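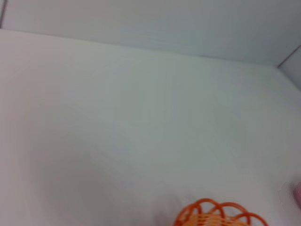
**Figure 3.** Pale flat surface with a wall at the back.

### 5.3 Household payment for regional news

The survey covered 416 households in Matuteo and the surrounding districts of Clusolora. Each household was asked to list every payment it had made for news in the previous year, including print subscriptions, single copies, digital access, and the share of any bundled service that carried a news title. Households that received a paper through an employer were kept in the sample but were coded separately.

Two publishers account for most of the paid titles in the region. Fustine sells a daily paper and a weekend edition, and charges a single price for both print and digital access. Gaber owns five weekly titles and offers digital access to each one at a separate price. The difference matters for the analysis. A Fustine subscriber who stops reading in print still appears as a full-price customer, while a Gaber subscriber who makes the same change moves to a lower price band and may be recorded as a loss of revenue.

Respondents had trouble recalling what they paid when the charge was collected automatically. Where a bank record was available, it was used in place of the stated amount. In the remaining cases the published price for the month of January was applied. This method may overstate spending by households that joined on a short-term discount, and the results in this section should be read with that limit in mind.
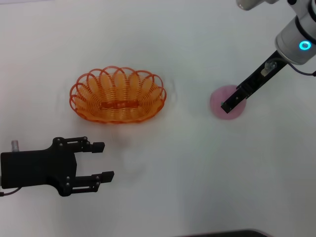

Classified advertising was treated as a second source of income for each title, and spending on it was recorded apart from subscriptions. Both publishers set their rates by the number of lines, with a lower rate for private sellers. The rate has the greatest effect on goods of low value. An orange basket with a looped rim, or a flat pink disc of the size and shape of a small saucer, would seldom be offered in print if the notice cost more than the seller hoped to receive. Gaber responded by carrying private notices free of charge for goods priced under a fixed limit, and Fustine kept its paid rate throughout the study period.

Free notices brought in no direct income, but they were associated with higher single-copy sales in the three districts where Gaber has its widest reach. The districts differ in size, so sales are reported per 1,000 adult residents. No claim is made here about the direction of the effect. Districts with active local trade may support both more notices and more readers, and the present data do not allow the two explanations to be separated. Section 5.4 returns to this question using the publishers' own circulation records.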